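Week 6 notes: Teaching by showing, and what it buys you

Read before the February lab. Bring the Owen worksheet, filled in or not.

1. The pitch

Every vendor talk on this subject goes the same way. Programming a robot is slow and costly, people already know how to do the job, so let the people show the robot and skip the programming. Somebody guides the arm through the motion, or drives it from across the room, and a model learns to copy what was done. Melico's sales sheet calls this "training like you would train a new hire." I would like you to keep that phrase in mind and ask at each step whether a new hire would put up with it.

2. Two ways of showing

By hand. You grab the arm and push it through the task while it records its own joint angles. The arm has to be light enough to push, or be set to go limp. The good part is that you can feel contact. The bad part is that your body is standing right there, so any camera records your arms along with the robot's, and later the robot has to work without them in view. People also push in ways the motors could never repeat on their own.

By remote control. You hold a controller, wear a headset, or move a small copy of the arm, and the real arm follows. Whatever you record was done by the robot's own motors, which is a real advantage. You lose touch, mostly. You also get delay, and operators handle delay by slowing down and stopping a lot. The model then learns to slow down and stop a lot. I have seen this described in a report as "cautious behavior."

3. Counting demonstrations

Be careful with any number you are given here. The Vondell set has 1,998 demonstrations of a single pick-and-place task. It sounds like plenty. Look at the start positions and the object barely moves from one recording to the next, and 2 operators did all of it. What you have is a lot of copies of a small number of ideas.

Compare that with a set of 30 where the start position, the approach and the operator all change. I would bet on the small one for a new table and on the big one for the same table. Neither bet is safe.

Ask also what was thrown away. Most sets keep only the runs that ended well. A model trained on those has never seen what to do when the grip is a little off, and being a little off is where it will spend much of its working life. Small errors pile up, and each one takes it further from anything it was shown.

4. Showing in simulation

The cheap version is to drive a simulated arm. No broken parts, no resetting the table by hand, and you can start over as often as you like. We use Duto in the lab for this reason, and I have no better reason to offer.

The view from behind the gripper is worth some thought. There are two dark fingers with gray pads, a plain surface, a lighter band of gray crossing behind, and no texture anywhere. 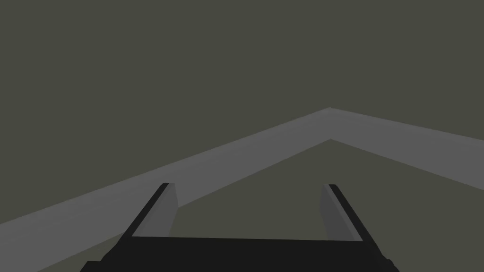
A person driving from a view like that leans on other things: a second camera, the memory of where the object was a moment ago, a guess. None of that goes into the recording unless you put it there. If the operator was looking at a wide view and the model is given only the close one, you are asking it to copy decisions made on information it never gets. Check this first when a result looks strange. It is a dull check and it gets skipped.

Then there is the move to a real arm. Real surfaces shine, cables drag, pads wear down. Varying colors and lighting in the simulator helps some. It does little for friction, and I have not been convinced by papers that say otherwise – their objects tend to be blocks.

5. For the lab

Record 10 demonstrations each in Duto, same task, and keep the failures. Write down which views you had on screen. Swap sets with another group before you train anything, and note where their way of doing the task differs from yours.

On the worksheet, question 4 should say "operator," it currently says "observer."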